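Plandstead研究院发布双手协同抓放方法Jokden研究结果

机器人与自动化 | 科研动态
打印本页 | 以电子邮件发送

Plandstead研究院日前公布双手协同抓放方法Jokden的研究结果。该方法由研究院操作技能研究部与Medeiros实验室联合提出，以人手持夹爪完成的桌面操作为训练来源，使双臂机器人学习两侧末端之间的配合关系，并将其用于包装食品一类小件物品的夹取、扶正和归置。有关技术报告已于二月提交双方学术委员会审议，配套数据说明同步完成。

据研究院介绍，包装食品的归置是仓储拣选和零售补货中长期存在的难点。同一货位上往往混放着软袋、硬盒和带嘴的立式袋，外形、重心和表面摩擦各不相同。单臂机器人配合吸盘可以处理大部分平整的硬盒，遇到表面起皱的软袋或者底面很窄的小盒时，则容易出现吸附不牢、推倒或者夹偏的情况。双臂配合在原理上可以缓解上述问题，但两侧机械臂如果各自按照桌面坐标运动，微小的标定误差便会在物品两侧叠加，造成一侧先到、一侧后到，物品在夹紧以前已经移位。

Jokden方法针对这一问题调整了动作的表示方式。研究人员将两侧夹爪之间的相对位置和相对朝向作为首要预测量，桌面坐标仅用于确定整体运动的大致去向。模型在每一个控制周期先给出两侧夹爪应当保持的间距和夹角，再由下层控制程序分别换算为左右两臂的运动。当一侧因避让或者跟踪误差出现滞后时，另一侧按照相对关系自动放慢，直至间距恢复到预测范围以内。技术报告将这一过程称为“相对优先”控制。

与动作表示相配套，研究团队重新设计了示教数据的采集和切分流程。全部示教由操作人员双手各持一只夹爪完成，不通过遥操作设备驱动机械臂。报告认为，手持方式保留了人在接近物品时的细小调整，包括先用一侧轻靠、再由另一侧合拢的习惯动作，而这些动作在遥操作中常因延迟和力感缺失而被简化。采集工作在研究院Londergate园区的桌面操作实验室进行，共取得有效示教259段，其中136段包含至少一次重新对位，即操作人员在夹取以前主动松开、移动后再次合拢。

以往的数据处理通常把重新对位的片段视为噪声，在训练以前予以剔除。Jokden项目组保留了这部分片段，并为其单独标注起止时刻。项目组的考虑是，机器人在实际运行中遇到的偏差远多于示教中的理想情况，若训练数据只包含一次到位的动作，模型便缺少从偏差状态返回正常状态的依据。

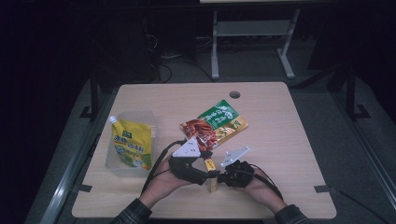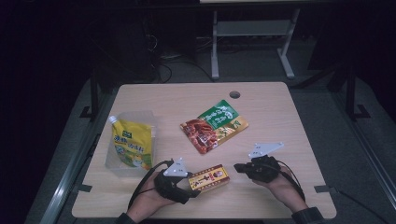
Londergate园区桌面操作实验室，操作人员双手各持一只夹爪进行示教。

相对优先控制能否成立，首先取决于示教数据中左右两侧的时间对应关系是否可靠。采集流程要求两侧夹爪的位姿记录使用统一时钟，并在每段示教开始以前完成一次共同校准，校准未通过的片段不得进入训练集。夹爪上方装有带黑色小点的白色三角形标志板，项目组以标志板的位置推算夹爪朝向，再结合夹爪自身尺寸得到夹口中心。物品的摆放也按照同一套规则安排：黄色带嘴包装袋置于左侧的透明容器内，扁平食品袋斜放在桌面中部，体积较小的包装件靠近两手之间，操作人员须在不碰动其他物品的前提下完成动作。报告指出，这种疏密不一的布置使左右两侧可用的活动空间并不对称，左手一侧受容器限制较多，有利于检验模型是否真正学到了相对关系，避免其只记住固定的左右轨迹。

在模型训练方面，项目组比较了两种方案。第一种方案沿用常规做法，分别预测左右两侧的末端位姿，训练数据不含重新对位片段。第二种方案即Jokden方法，以相对位姿为首要预测量，并使用包含重新对位在内的全部有效示教。两种方案采用相同的视觉编码网络、相同的图像分辨率和相同的训练时长，评测时由同一套双臂平台执行，物品的初始摆放由程序抽取，评测人员事先不知道当前运行的是哪一种方案。

评测结果显示，在物品初始位置与示教时接近的情况下，两种方案的完成率差异不大，常规方案在动作用时上略占优势。当物品的朝向发生较大变化，或者小件物品需要从平放状态扶正以后再夹取时，Jokden方法的完成率明显高于常规方案，夹取以前物品移位的情况也相应减少。项目组在报告中同时列出了未见改善的项目：对于内容物流动性较强的软袋，两种方案在提起阶段都会出现袋体下垂，现有的视觉输入难以及时反映这一变化。

报告对重新对位片段的作用作了单独分析。在保留相对位姿表示、去除重新对位片段的对照训练中，模型仍能保持两侧夹爪的间距，但在首次合拢未能夹住物品时，多数情况下会原地重复合拢动作，很少主动退开。恢复重新对位片段以后，模型在首次合拢失败时出现了松开、后退、调整角度再接近的动作序列，与操作人员的示教较为一致。项目组据此认为，相对位姿表示与重新对位片段承担的作用不同，前者影响两侧动作是否同步，后者影响失败以后的恢复能力，在应用中宜一并采用。

Medeiros实验室在合作中主要承担下层控制程序的开发和安全边界的设定。据该实验室提供的书面说明，相对优先控制在一侧停顿时会使另一侧同步减速，这一特性有助于降低夹持过程中的侧向受力，但也可能在一侧传感器短时失效时导致整个系统停滞。为此，控制程序设置了独立的超时判断，任何一侧在规定时间内未能恢复正常反馈，两侧夹爪均以低速张开并退至安全位置，由值守人员检查以后方可继续运行。该实验室表示，上述超时判断目前采用固定阈值，后续将研究按照物品类别分别设定的可行性。

关于手持示教与机器人执行之间的差异，报告列出了若干限制。人手的腕部活动范围大于所用机械臂末端，部分示教中的大角度翻腕动作无法由机械臂直接复现，项目组在训练以前对此类动作作了筛查，可由其他姿态替代的予以转换，无法替代的不计入有效示教。此外，手持夹爪时操作人员的前臂和手部会遮挡部分桌面，与机械臂执行时的遮挡形态不同。项目组在训练图像中对手部区域作了随机遮盖处理，以降低模型对手部外观的依赖。报告承认，这一处理只能部分缩小差异，对于紧靠手部的小件物品，遮盖区域有时会一并遮去物品边缘，影响模型对夹取位置的判断。

操作技能研究部就线缆管理提出了补充意见。手持夹爪通过线缆与采集设备连接，线缆的走向会影响操作人员的动作幅度，线缆受到牵拉时，夹爪的朝向可能出现非本意的偏转。现行规程要求操作人员在每段示教以前确认线缆留有余量，示教过程中如感觉到牵拉，应当立即停止并将该段标记为无效。研究部认为，改用无线传输可以从根本上消除牵拉，但须先解决两侧时钟同步的稳定性问题，目前尚不具备替换条件。

在数据管理方面，Plandstead研究院表示，示教数据由研究院数据服务中心统一保存，每段数据附有校准记录、物品摆放记录和切分标注。原始图像仅供合作双方在约定范围内使用，对外提供的版本将只包含处理后的夹爪轨迹、开合状态和物品类别信息。参加示教的操作人员均已签署知情同意文件，可随时要求撤回本人参与的数据段。研究院同时说明，物品选用以外形差异为依据，与商品品质及品牌评价无关。

按照合作协议，项目下一阶段将转入连续归置任务的研究，即要求机器人在不中断的情况下，将桌面上多件物品依次放入指定容器，并在放置过程中保持容器内已有物品的姿态。项目组认为，连续任务中前一次放置的偏差会成为后一次夹取的初始条件，对重新对位能力的要求将高于单次抓放。为此，示教规程拟作两方面修改：一是允许操作人员在同一段示教中改变物品的归置次序，并记录改变次序的时刻；二是在切分标注中增加“让位”一类，用以标记一侧夹爪为另一侧腾出空间的动作。修改后的规程须经操作技能研究部和Medeiros实验室共同确认以后执行。

触觉信息的引入也已列入研究计划。项目组拟在夹爪内侧加装薄型压力传感元件，用以判断软袋在提起阶段的形变。由于加装传感元件会改变夹口厚度，已有示教数据不能直接沿用，项目组将先以小规模采集验证新旧数据能否混合训练，再决定是否重新采集全部示教。Medeiros实验室将同步评估传感元件对夹持力上限的影响。

Plandstead研究院表示，Jokden方法目前仍处于实验室研究阶段，尚未在仓储或零售现场投入使用，现阶段不接受设备采购及现场部署方面的咨询。技术报告全文、评测规程及处理后数据的申请说明，将在审议程序结束以后由研究院网站科研成果栏目发布。高等院校及科研机构如需了解评测平台的配置情况，可向研究院Londergate园区科研管理办公室提出书面申请。

（Plandstead研究院科研管理办公室供稿）

打印本页 | 以电子邮件发送 | 返回科研动态

读者评论

仓库里的小陈
我们这边软袋最头疼，尤其是里面带汤汁的。报告里说提起阶段没有改善，这一点写出来挺好，希望压力传感那部分早点有结果。

lanqiao_77
请问相对位姿是以哪一侧夹爪为参考？如果固定以左侧为参考，左侧抖动的时候右侧会不会跟着抖？文中没有提到，等全文出来再看。

北窗
保留重新对位的片段这个思路我赞成。我们组之前一律删掉，结果模型夹空以后就在原地反复合，跟文中描述的一模一样。

自动化专业研二
处理后的数据只给轨迹不给图像，做视觉方向的基本用不上，希望以后能考虑开放一部分遮盖过手部的图像。

木头桌
统一时钟具体是硬件触发还是软件对时？换无线的话这一块确实麻烦，我们试过一次又换回有线了。

查看更多评论 | 发表评论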